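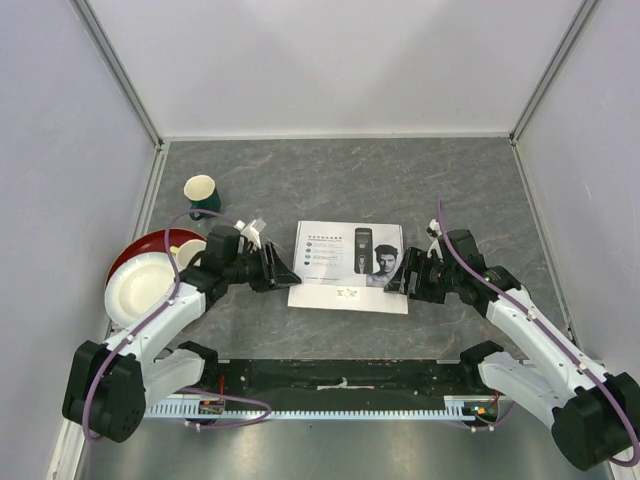

## 4. Bringing up Skelton on the two-arm cell

Covers the planner (Skelton), the perception node (Kimum) and the shared config. Calibration is section 3, do that first. If you skipped it go back, nothing below will work right.

### 4.1 Start order

1. Power on both arms, wait for both to report READY in the status pane.
2. Start Kimum. Wait for "first frame ok" in the log.
3. Start Skelton. It reads the cell file on launch and never re-reads it. Changed the file? Restart.
4. Load the cell file for your site. Priltadthorpe users: `pril_table.yaml`, not the default one. Default has no side walls in it.
5. Home left, then right. Not both at once.

**Caution:** keep hands out of the box while homing. Software stop in the status pane is not an emergency stop.

### 4.2 Flat items (leaflets, inserts, cards)

Paper lying on the table has next to no height, so depth alone won't find it. Use the color mask.

1. Perception > Target > set type to `flat`.
2. Draw the region around the whole sheet, both side edges inside. Printed photos and text on a leaflet often get split into seperate blobs. If so, turn on `merge_inside_outline`.
3. Check the outline overlay. It should follow the paper edge, not the printed panel.
4. Set approach to `opposed`. Left gripper goes to the left edge, right gripper to the right, fingers open.
5. Press Preview. Both grippers should stop at the edges facing each other over the middle of the table.
6. Step down in single-step mode until contact, then close.

Note: hover height is 20 mm in the shipped config. Lower is OK once the table plane is good. Don't go to zero.

Note: `opposed` locks the arms to a common clock. One pauses, both pause. If the left arm seems stuck for no reason, look at the right arm's log.

### 4.3 Keep-out objects

Anything on the table that isn't the target has to be in the scene list or the planner will happily go through it. Mug, plate, cup, whatever.

1. Scene > Detect static.
2. Delete any duplicates. Overlapping dishes tend to come back as a single lump, leave it as a lump.
3. A cup behind a forearm gets missed a lot. Move the arm away, detect again.
4. Pad: 20 mm. Add more on the side with the handle if the mug model is the plain cylinder.
5. Save scene. Unsaved scenes are dropped on restart, sorry.

The tubes on the arms are NOT in the arm model. Skelton treats the wrist loop as a fixed bubble above the gripper. Leave `tube_bubble: true`. Turning it off gets you faster plans and, sooner or later, a snagged loop.

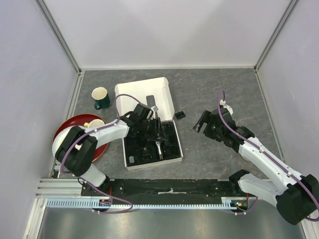

### 4.4 Open box with a molded insert

Device standing in a black insert, gripper coming in from above. Harder than it looks, shiny silver on black gives bad depth. Go slow.

1. Set target type to `nested`.
2. Box lid: add it as its own obstacle, hinged at the rear. The planner needs to know it's there for the retreat move.
3. Select the device in the overlay. If Kimum grabs the comb attachment next to it, click again with Shift held.
4. Set approach to `vertical`. Fingers straight down. Any tilt and you hit a compartment wall.
5. Park the other arm with `hold_clear`, gripper out to the side of the box.
6. Loose parts outside the box, like the small ribbed piece by the lid, go in the scene list too. Detect static will skip small black ones on a dark table, so add by hand with Scene > Add box.
7. Preview, then single-step.

**Caution:** do not use `auto_regrasp` with nested targets. It re-plans from whatever depth it has at that moment and the fingers are blocking the view.

If depth has holes on the device:

- Exposure down first. Then raise `fill_passes`.
- Still holes: switch to `outline_only` and type the height in yourself.
- Glare off the metal at the front of the table can show up as a ghost object. Mask out everything in front of the rail.

### 4.5 Planner settings you may need to touch

- `max_samples`: 3,000. Raise if you get NO PATH with a clear preview.
- `plan_timeout_ms`: around 220. Too short and the opposed mode fails first.
- `wall_check`: leave on.
- `arm_priority`: left by default. Only matters when both want the middle.

### 4.6 Common errors

- `SCENE_STALE`: something moved since last detect. Run it again.
- `TARGET_LOST`: usually the gripper is covering it. Back off, re-select.
- `CLOCK_SPLIT`: arms out of sync in opposed mode. Stop both, re-home, start over from 4.1 step 5.
- `NO_CELL`: wrong file or a tab charcter in the YAML. Spaces only.

Logs go to the Patrício folder on the host. It gets wiped on Friday night, so copy out anything you want to keep. Bugs to Abílio Paiva with the log and the scene file both attached.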